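聖句コンコーダンスの章節ずれ、対応ログ(未解決→いったん解決)

読書会のサイトに載せている聖句索引の件です。自分用のメモも兼ねて、やりとりをほぼそのまま残しておきます。長いです、すみません。

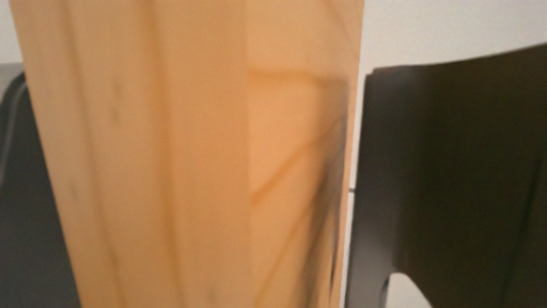
ことの起こりは、マノン・ディロンさん(Manon Dhillon)からのメールでした。「詩編のリンクを押すと、ひとつ隣の詩に飛ぶんですけど」とのこと。最初は打ち間違いだろうと思って、該当のリンクだけ直して返信したんですよね。そうしたら次の日に「ほかのも全部ずれてます」と返ってきて、えっ、となりました。

環境は次のとおりです。
索引ソフト:Penner(読書会のサーバーに入れているもの)
本文データ:Sorkwood の日本語本文と、比較用のギリシア語七十人訳
表示用テンプレート:Drullach
症状が出るページ:詩編の講解ノート全部と、ヨエル書の一部

開いてみると、たしかにずれています。「主は羊飼い」の詩、つまり23編を押すと、24編が出てくる。しかも全部が全部ではなくて、1編から8編までは正しい。最後の148編から150編も正しい。真ん中だけがおかしいんです。

聖書に詳しい方なら、もうここで笑っていると思います。私は笑えませんでした。キャッシュを消し、テンプレートを入れ直し、索引の再構築を2回やりました。再構築には時間がかかるので、その間にお茶を飲んで、戻ってきて、やっぱり24編が出る。がっかりです。

ここでエルダル・ヤルチュンカヤさん(Erdal Yalçınkaya)に相談しました。以下、返事の要約。

「それは番号の数え方の問題だと思う。ヘブライ語本文では9編と10編が別々だけど、七十人訳ではひとつの詩として数える。だからその先はギリシア語のほうが番号がひとつ小さい。23編は七十人訳では22編だよ。索引のどこかで、ギリシア語式からヘブライ語式への変換がかかっていないか見てほしい」

なるほど!と膝を打って設定を見たら、ありました。「番号体系の自動変換」という欄が有効になっていて、元データの体系が「七十人訳」になっている。日本語本文はヘブライ語式の番号なのに、それをギリシア語式だと思い込んで、ご丁寧に1を足してくれていたわけです。23に1を足して24。はい。

該当欄を「ヘブライ語」に変更して保存し、索引を再構築。23編のリンクは23編に飛ぶようになりました。やった、とその晩は寝ました。

翌朝、今度はリゴベルト・ワンカさん(Rigoberto Huanca)から連絡。「詩編は直ったけど、節がひとつずれてるところがある。51編が特にひどい」。

51編は、ひとつどころか二つずれていました。「神よ、わたしの内に清い心を創造し」の節を、私のノートでは12節として引いています。ところが飛んだ先では10節扱いになっている。これも数え方の違いで、表題(「指揮者によって。賛歌。ダビデの詩」から始まるあの前書き)を節として数えるかどうかなんですね。数える本文だと、51編は表題だけで2節ぶん使います。英語の訳の多くは数えないので、同じ言葉が10節になる。

つまり、章の番号の設定と、節の番号の設定が別だった。設定画面ではこの二つが離れた場所にあって、章のほうを直しても節のほうは連動しません。ここは正直、ひとつにまとめてほしいです。

対応その二。「表題を節に含める」を有効にして保存。再構築。51編は直りました。ところが、なぜかヨエル書が直らない。

ヨエル書は、ヘブライ語本文だと4章まであって、英語の訳の多くは3章までです。「わたしはすべての人にわが霊を注ぐ」のところが、3章1節だったり2章28節だったりする。ペンテコステの説教でペトロが引くところなので、うちのノートでもあちこちからリンクしています。これが飛ばない。エラー番号808「対象の節が存在しません」が出ます。

ここで索引の開発元の窓口にチケットを出しました。担当はインドレク・ヴァヘルさん(Indrek Vaher)。丁寧な方で、記録ファイルを送ったらその日のうちに返事をくれました。

「記録を拝見しました。詩編以外の書は、Bulel という対応表を参照しています。お使いの表は6月の更新より前のもので、ヨエル書の章分けが英語式だけになっています。新しい表に差し替えてから、書ごとに再構築してください。全体の再構築では古い表が残る場合があります」

最後の一文が大事でした。私、ずっと全体の再構築をやっていたんです……。

対応その三。表を差し替えて、ヨエル書だけを指定して再構築。3章1節、飛びました。2章の最後は27節で止まっています。ちゃんとしてる!ついでにマラキ書も見たら、こちらは逆に3章までの数え方で、4章へのリンクが同じ808になっていたので、同じ手順で直しました。

そのあと、コルトン・サザーランドさん(Colton Sutherland)がリンクを総点検してくれました。結果は215件のうち200件が正常。残りは全部、私の書き間違いでした。英語の注解書から番号をそのまま写していたんです。ソフトのせいにしていた分が、だいぶ自分に返ってきました。これは手作業で直して、確認済みです。

同じ症状の人のために、見る順番を書いておきます。

1. 詩編の1〜8編は正しくて9編より先がおかしいなら、章の番号体系の設定
2. 章は合っていて節だけが一つか二つずれるなら、表題を節に含めるかどうか
3. ヨエル書やマラキ書で808が出るなら、対応表の版。差し替えたら必ず書ごとに再構築
4. それでも残るものは、引用元の注解書がどの番号で書いているか

未対応がひとつあります。七十人訳を横に並べて表示するページで、116編と147編の切れ目がまだおかしいです。ギリシア語のほうではどちらも二つに分かれるので、一対一の対応では足りないらしく、インドレクさんに確認中。並列表示はしばらく止めてあります。日本語本文だけなら普通に読めます。

2021年9月29日追記:チケットは「回答待ち」のままです。返事が来たらここに足します。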